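Gravside Studios open day, 17 January 2018

The Gravside lot opens to the public twice a year, and the winter date is the quieter of the two. I took the 10 o'clock tour, which lasted a little under two hours and covered the main stage, the costume store and the dubbing rooms.

The main stage still had the hotel lobby from the Jaltudier comedies standing. It is smaller than it looks on screen. Our guide said the chase in the second film was shot by sending the same 11 extras through the revolving door again and again.
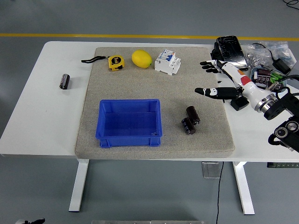 Table with a tape measure, a lemon and a blue bin, Gravside

The dubbing rooms were the best part. We heard one short scene in three languages, and the jokes landed at a different spot each time. The costume store was a letdown, as most of the rails were covered and we had roughly 5 minutes in there.

Lunch is at the Kaczmarczyk canteen by the gate, cash only. The bus from Irncombe stops outside. The next open day is in April, and tickets for the dubbing rooms have to be booked separately.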